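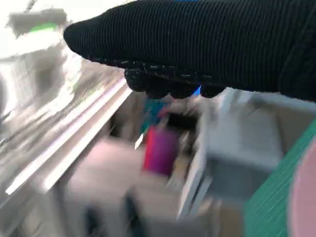
Unit 4: Clearing and Resetting a Crowded Surface

Course: Household Organization, fall term
Instructor: Rosalind Marchetti
Bring this handout to both lab periods.

1. What this unit covers

Unit 3 was about closets and drawers, where things are hidden. This unit is about surfaces: tabletops, open shelves, counters, the top of a dresser. Surfaces fill up faster because people put things down on them while doing something else. Most of what lands there has a place somewhere in the home.

We will use the word "load" for everything standing or lying on a surface at the start of a job. The "reset" is the arrangement you want to get back to at the end of each day.

2. Sorting the load

Start at one end and work toward the other. Do not pick out the easy things first. Each item goes into one of these groups:

Stays. Used at this surface at least once a day.
Moves. Belongs in another room or cupboard.
Asks. You do not know whose it is or what it is for.
Leaves. Broken, empty, expired or not wanted.

Keep the Asks group small. If it fills more than one shoebox, stop and talk to the person who lives there before going on. Last year a team in the Kirkegaard apartment sorted for a full afternoon and then had to undo most of it.

Empty packages go in Leaves even if they look useful. Cups and plates go to the sink as you come to them, in one trip if you can carry them safely.

3. Color and shine

On a crowded surface the eye goes to bright colors and to anything that reflects light. A magenta or teal item will stand out next to pale gray boxes even when it is small. A shiny silver surface throws back streaks of light and makes the area around it look busier than it is.

Two things follow for the reset:

Group strong colors together, or put them behind something plain.
Turn or lower shiny pieces so they do not face the window or the main lamp.

A striped mat or cloth also adds to the busy look. It is fine to keep one. Two different patterns on the same surface are usually too many.

4. Heights

Tall items go to the back and flat items to the front. Boxes with flat tops are a special case. People use them as a second shelf, and within a week there is a load on top of the load. If a flat-topped box has to stay, give it one item to hold, such as a lamp or a tray, and leave it at that.

Round plates and disks should be stacked or stood in a rack. Do not lean them against other things near an edge.

5. Measuring the result

For the lab you will measure the open area of your surface before and after. Use the paper squares in the Gidwood kit. Each square is 100 square centimeters. Lay them flat in the gaps without overlapping and write down how many fit. A standard lab table holds up to 2000 square centimeters of open area after a good reset with everyday items left out.

Bent Hallgrímsson's group will use the Pekura shelf unit in place of a table. The middle shelf is deeper than the other two, so write down which one you measured.

6. Lab assignment

Work in pairs. Each pair gets one loaded surface.

Write down the load by group before you move anything.
Sort from left to right.
Wipe the surface with a damp cloth and let it dry.
Put back the Stays group using the notes on color and height.
Measure again.

Hand in the group list, both measurements and a written account of 500 words. The account should say what you put in Asks and how it was settled. It is due Tuesday, November 8, 2022, at the start of class.

Reading: Brøndum packet, section 6, on daily resets. Copies are in the tray outside the lab.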